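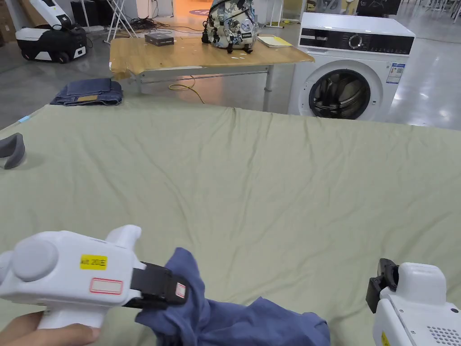
Left gripper on a dark blue garment, right gripper coming in from the side.

House Rules for Hand-Held Gripper Work: Your Questions

Last updated 2024-01-30

I look after the working rules for the laundry tasks at Endstead, and I get the same questions in my inbox every couple of weeks. So I finally typed up the answers!

Do I really have to check the labels before I start?
Yes please. Each gripper has its own label, and the left and right ones are set up separately, so swapping them makes a mess of everything downstream. Read the label out loud if it helps (I do, and I've stopped feeling silly about it). Then write both in the log before you touch any cloth.

How long can I go without a break?
30 minutes, then put both grippers down and shake your hands out. We used to let people decide for themselves and ended up with a lot of sore thumbs. If your wrist starts to complain sooner, stop sooner. You don't need to ask me.

Does the sheet have to be perfectly flat?
No, and I wish people would quit ironing it with their forearms. A few soft wrinkles are fine. What I don't want is a fold so deep that a sleeve can hide in it. Pull the sheet straight between garments if it has crept, and leave it alone while you're in the middle of one.

What counts as a good grasp?
The jaw closes on cloth only. If you've caught the sheet too, open up and go again - don't drag it and hope. Pinch near an edge or a seam when you can find one. Dark clothes are harder because the folds are tough to read, so slow down for those.

I dropped it. Do I start over?
Nope! Pick it up and carry on. Drops are normal and we keep them. The only thing I ask is that you pick it up with the gripper. If you reach in with your bare fingers, mark that one as a redo.

How many times do I repeat the same garment?
20 times, then switch. After that you get so used to one shirt that you're basically sleepwalking. Our October batch had 206 runs in it and far too many were the same pair of pants, which was my fault for not writing this rule down earlier.

Where should cables and cases go?
Cables get coiled and kept out of the spot where you stand and the path you walk. Cases go back by the wall. Bags can stay on a side table as long as they aren't on the work surface.

Can I work while a wheeled robot is in the room?
You can if it's parked and you've checked it's switched off. If anyone is driving it, the laundry side waits. The Rorik checklist by the door covers parking, so I won't repeat it all here.

Who can change these rules?
Anybody can suggest a change. Send it to me with the rule number from the Boateng binder and a line on what went wrong. I go through them in batches of 4, and if I say no I'll tell you why.

Is this the same as the Trendari guide?
Mostly. Theirs is written for fixed arms, so the bits on fencing don't apply to hand-held work. Where the two disagree on breaks, go with the shorter time.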